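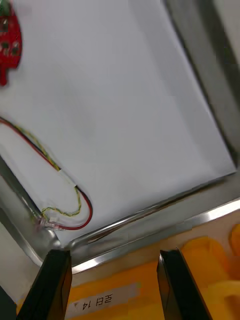 Recordings in this folder come from the August open day at the Prarkham workshop, where the Hiren cell sorted small electronic parts for visitors. Each run lasted 30 seconds. Wired parts were laid on white paper in a metal tray, with the red board beside them. Runs 7 and 8 have no sound.

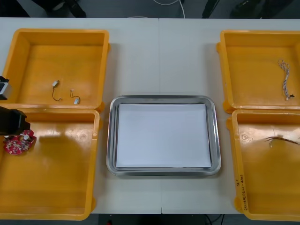 Fixed view: centre tray and four orange-yellow bins.

Wrist and fixed views are stored separately. Contact: Gladys Correa.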